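**Progress report to the Murnach Fund**
**Project:** Small price survey and inflation expectations in Esteldale
**Prepared by:** Sunee Luangrath, project coordinator
**Period covered:** July to December

Dear Mr. Tully,

Please find below our second progress report. I follow the order of headings which you gave us after the first report. Where your office asked a question in September, I put the answer under the heading where it belongs.

## 1. Short summary

The survey of households and shops has now run for six months without a missing month. The first working paper, on how people form their opinion about future prices, is written and is with two outside readers. The second paper, on small lenders and how they pass on a change of the policy rate, is late. I explain the delay in section 4. The spending is inside the budget, with one line which we ask you to let us change.

## 2. The household survey

We interview 157 households every month. This is the same number as in the first report, but it is not exactly the same households. A few families moved away from Esteldale in the summer and we replaced them from the reserve list, using the rule that was agreed with you at the beginning. Begoñe Arroyo keeps the record of replacements, and she can send it if your office wishes to see it.

The questions are unchanged. We ask what the household paid last month for food, fuel, rent and transport, what they think prices will do during the next year, and whether they plan to borrow, to save more or to delay a large purchase.

The main result up to now is that people look mostly at food when they say what they expect. When vegetables and cooking oil became cheaper in August and September, the expected inflation of our households went down quickly, although rents and school costs were still going up in the same months. In November the food prices turned again, and the expectations went up faster than they had come down. We see this in the town and also in the villages, but in the villages it is weaker. One possible reason is that many village households also sell food, so a low price is for them bad news about income. Nghĩa Hứa is testing this now by dividing the village group into those who sell and those who only buy.

I should mention a weakness. The question about "the next year" is understood in different ways. Some persons answer about the calendar year and some about the twelve months which follow the interview. In the December round this becomes almost the same thing, but in July it was not. We did not change the wording in the middle of the series, but we added a short follow-up question from October, so that we can at least measure how large the confusion is.

## 3. The shop survey

We collect prices in 24 shops and market stalls. The interviewers visit in the same week of each month and note the price of a fixed basket. For the stalls, where the price depends on the hour, the visit is always before 10 a.m.

Two points may interest the Fund:

- **Package sizes.** In three product groups the price did not move but the package became smaller. We record price per unit of weight, so our index catches this. Households, when we ask them, mostly do not mention it.
- **Credit at the counter.** Sun-ja Oh noticed during her visits that more shops let regular customers pay at the end of the month. It was not in our questionnaire. From October we ask the owner if the shop gives such credit and if there is a limit. The answers are voluntary and we will report them only as a total.

The price index from the shops and the spending reported by households agree quite well for food and fuel. For clothing they do not agree, and I think the household answers are the weaker ones, because people buy clothes rarely and forget the amount.

## 4. The lender study (delayed)

The aim here is to learn how long it takes until a change in the policy rate reaches a person who borrows from a small lender. We had planned to have data from five lenders by October. At present we have signed agreements with 3 of them. The fourth, Nerudell Savings, agreed by telephone in August, but its legal department asked for a new confidentiality text and this is still being discussed. The fifth said no.

With the data we have, a first observation is possible but please read it as preliminary. When the policy rate was raised, the lenders changed the rate for new loans after around 90 days. When it was cut, two of the lenders changed very little and one did not change at all during our period. The lenders say that their deposits are fixed for a longer time and that their cost did not fall. It is a reasonable argument, and to check it we need the deposit side of the data, which only one lender gave us.

Mr. Hứa proposes to finish the paper with three lenders and to write clearly that the sample is small. Ms. Arroyo would prefer to wait for Nerudell until the end of February. My own proposal is to wait, but to begin the writing now. The paper would then come to you in April and not in January. I ask for your agreement to this date.

## 5. Use of the results

In October we presented the expectations data at a half-day meeting with the regional planning office and a farmers' union. The discussion was lively. The union was of the opinion that low food prices are always described as success and that the debt of farm families is not counted anywhere. The planning office asked if our survey can show how a loan waiver would affect the spending of households. It cannot, in its present form. We could add two questions on farm debt, but the interview already takes 35 minutes and we are afraid to lose households.

The monthly note of two pages is now sent to everybody who asked for it. We have also put the tables on the website in a form that can be opened in a normal spreadsheet, as your office suggested.

## 6. Staff

Sun-ja Oh changed from half time to full time in September. Two interviewers left and two new ones were trained during one week, including visits together with an experienced colleague. There is no open position now.

## 7. Money

| Budget line | Share of the annual amount used |
|---|---|
| Salaries | 51% |
| Interviewers, fees and travel | 58% |
| Data and software | 22% |
| Meetings and printing | 40% |

The line for interviewers is higher than half of the year because of the training week and because bus fares were raised in August. The line for data and software is low. We had reserved money to buy a commercial series of loan rates from Lim Data Services, and after seeing the trial version we decided that it does not cover small lenders well enough.

We therefore ask to move a part of this money to the interviewers' line. The total stays the same. A signed request is attached to this report as Annex B.

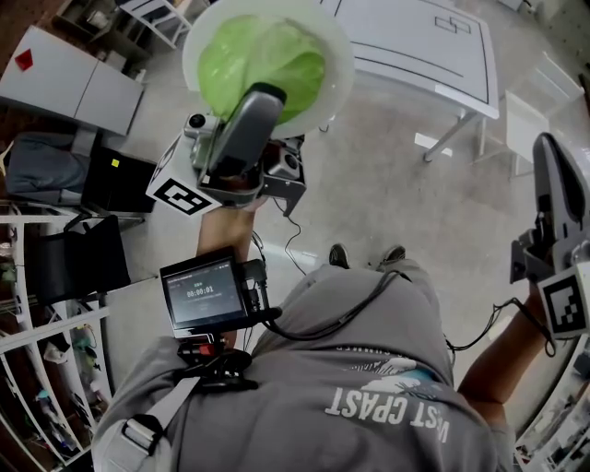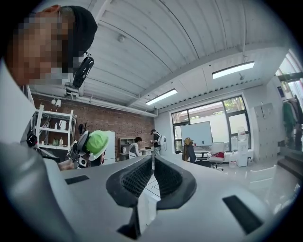
## 8. Plan for the next six months

- January: seventh round of both surveys; comments from the outside readers on the first paper.
- February: last date for the agreement with Nerudell Savings. After this we continue with the lenders we have.
- March: revised version of the first paper; result of the test on village households who sell food.
- April: second paper, if you accept the new date.
- June: final round, cleaning of the data, and draft of the final report.

There is one risk which I want to name already. If the central bank changes the rate again in spring, the lender paper will be half written when the new data come. We would then add a short note at the end and leave the main calculation as it is.

## 9. Decisions we ask from the Fund

1. The new date of April for the second paper.
2. The transfer between budget lines described in section 7.
3. Your opinion about the two questions on farm debt. If you want them, we would need to remove something else, and my suggestion is the block about clothing.

An answer to the second point before the end of January would help us most, as the contracts of the interviewers are renewed then.

With kind regards,

Sunee Luangrath

*Annex A: response rates by month. Annex B: budget request. Annex C: wording of the follow-up question.*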